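About Mirkeck

Can a machine do the chores yet? Some of them, slowly, on a good day - and we think that's wonderful!

Mirkeck was started by Estrella Cuautle, who ran the packing floor at Somard, and Feng-yi Tseng, who had been building arms in a garage and wanted somebody to tell her which jobs were worth doing. Estrella had a list of 37. We're still working through it.

Most are small: put things away, line things up, fill the gap in a rack.

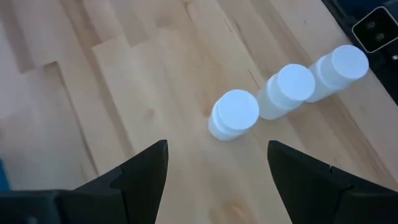
White pieces on the bench, with the gripper open.

Picking up one small round thing sounds easy until you ask for it 200 times in a row (folding towels is still beyond us, and we've tried!). Our Zeditz software runs every chore on the same bench, and we write down the misses as carefully as the hits. 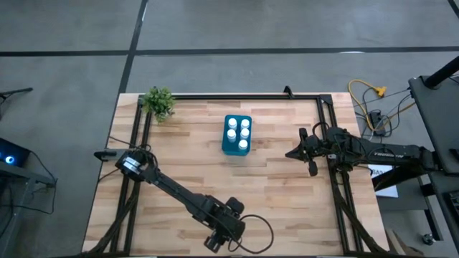
Two arms at the bench and a teal holder with one slot open.

So far 14 chores are good enough that we'd let them run while we eat lunch. Wiping a greasy counter isn't one of them.

The workshop is open on Saturday mornings. Bring a chore you hate - we'd love to hear about it, and we may well add it to the list.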